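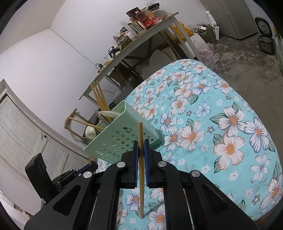
Wash day frequency with low porosity hair?

neelam_j
6 Feb 2024
Hi all, I've been reading here for ages and finally made an account. My hair is low porosity, fine but a lot of it, a little past my shoulders, and I've been washing every 8 days because that's what the routine I copied said to do. By day five my scalp is itchy and the roots look greasy, while the ends feel like straw. I keep all my hair things in a mint-green plastic basket, the kind with star-shaped cut-outs, and it's such a jumble of paper bag, bowl and spoon now that my sister has started calling it the graveyard. I really don't want to buy one more thing. Should I be washing more often, or is it my products? I use the Brindari cream shampoo, then Meltness as a leave-in, then a bit of oil on top.
- Neelam

gilangcurls
Welcome, Neelam! My first question would be how much of the Meltness you're using. I love that leave-in, but it's heavy, and on fine hair it just sits there looking at you. I went down to a blob the size of a dime on soaking wet hair and got two more good days out of every wash. I'd also drop the oil for a few weeks and see what happens.

sekar_w
I'm going to disagree with Gilang a little (sorry, friend!). If the scalp itches on day five, the scalp wants washing on day five, whatever you put on the ends. I stretched my washes all through December because I was proud of myself for lasting so long, and all I got was flakes on every black sweater I own. Now I wash every four days with a plain gel shampoo, roots only, and my length is softer than it's been in years.

gilangcurls
Fair enough, Sekar, but you have thick hair and hard water, and you swim! I only meant change one thing at a time, or she'll never know which one did it.

Bayu S
Does the Brindari one lather for you at all? It barely does for me, and I had a waxy feeling near the crown that I blamed on my water for months. One wash with the Lubis clarifying shampoo and it was gone. I use it every third or fourth wash now, with warm water and a good long rinse.

sekar_w
Seconding Bayu on the clarifying wash. Deep condition after it though, under a cap, or those ends will be even crunchier.

neelam_j
Oh wow, thank you, you're all so kind. It hardly lathers, no, and I've been using three big pumps of Meltness, so I'm blushing a bit. My cousin has some Lubis I can borrow - I'll do that tonight, skip the oil, and wash again when the itch starts. Gilang, I know that's more than one change!

gilangcurls
Ha, I'll allow it. Come back and tell us how the crown feels.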